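Bottles, bins and the little blue corner
By Skye Laing
October

Quick gallery this time, sorry, wanted to get it up before the tea break. For those who missed the last post - we've been clearing out drinks empties and working out what goes in which bag. Murdo Moffat did the first sort, Tahmineh Soltani did the second because she didn't trust the first. Both fine. Total for the drive so far is 531, counted by Murdo on the back of a Drulto envelope, which I have since lost, so please nobody ask for the breakdown.

Rules are the same as before. Drinks bottles of any color, caps on or off, labels can stay. Cartons go seperately. Glass not at all, take it to the bank behind the Arboleda store.

The corner with the blue brick paper is still my favorite. Flowery mat down, bin at the back with a pink liner, bottles all over the middle. Soda, water, a brown coffee drink, one little white and blue carton that has no business being in with the plastics.
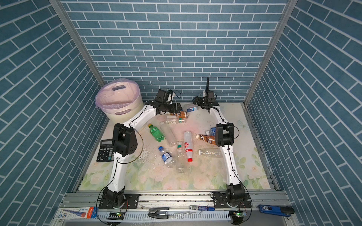
Anyway. Caps. Had a long back and forth with Gillespie Rankin over caps and we are leaving them alone from now on. He says the Tindness depot takes them screwed on, and it saves a job. Red ones, blue ones, white ones, all of them. If you've already been saving yours in a jar, bring the jar, the craft table will have them.

Squashing - yes please, if you can manage it. Squashed bottles take up so much less of the bag and we had nearly 300 come in unsquashed one morning, could hardly get the door shut. Stand on them, twist them, whatever. Cap off first, squash, cap back on. Mind your toes.

Rinsing - a quick swill is plenty. Coffee drinks and anything milky need a proper rinse, they go sour fast and then the whole bag smells. Jummai Jibrin opened one of those last week and had to go stand outside for a bit.

Labels. Leave them. Tahmineh was peeling hers for ages, lovely job, no need.

Liners next. We've got 84 of the pink ones left from the Gosano box, the ones with the handle holes. Thin, but they do for empties. Fold the top right over the rim, good deep fold, or it slides down inside as soon as anything heavier goes in. Handles want to end up where you can find them again. When it's full just pull them up, tie, done. Don't overfill, the handles are the first bit to go.

Next one is the bin on its own, bag in and nothing in it yet. Pink edge rolled in at the top, wavy sides, grubby round the bottom half. Calculator lying beside it. The mat wants a wipe as well, crumbs and pinkish stains all round there, and a worn patch where the pattern has come away.
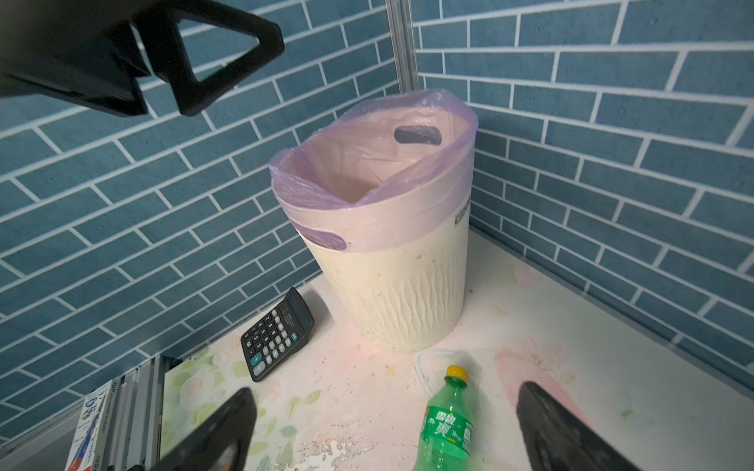 ARBOLEDA HALL, October - Update from the afternoon. Murdo has found 2 more boxes of liners under the stairs, so scrap what I said about being careful with them. Different color, same size, handle holes too.

Jummai is taking over the cartons from now on. Flatten them please, open both ends if you can, and keep the straws out. Her box is the tall one by the coat hooks, it has CARTONS on it in green marker. Anything still half full goes down the sink first, not in the box. She will come and find you.

Still wanted: gloves in small, a decent scrubbing brush, and someone with a car big enough for the Tindness run. Gillespie can do the driving but his back seats don't fold down. Mornings are best, the depot gets a line after lunch.

More pictures when I get a minute to sort thru them. If you took any yourself send them over, even blurry ones, and tell me what name you want underneath. Drop-off stays open til 4 pm, side door, ring twice.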